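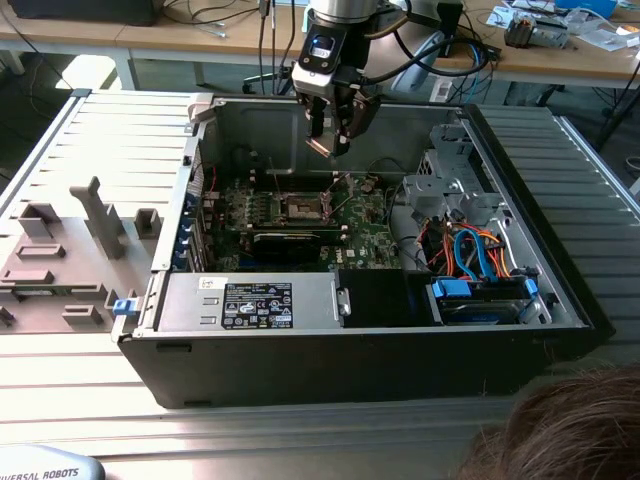

Tower on its side with the panel off.

I kept our family recipes on an old desktop for years, 422 of them, mostly typed in by my aunt Agustina Benítez. In January I started printing them. The soups took the longest, as she never wrote down amounts for salt.
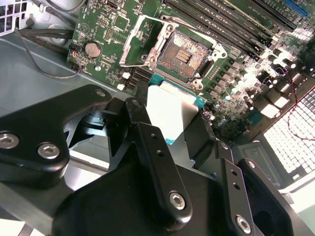
The processor, next to the open socket.

The binder shop in Holtham wanted too much, so I bought two plain binders in Ellis and punched the pages myself. Desserts got their own binder.
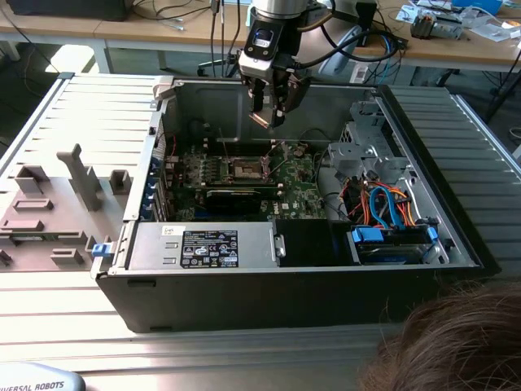
Dell board, graphics card below the socket.

Next up is the index. I'm sorting by main ingredient.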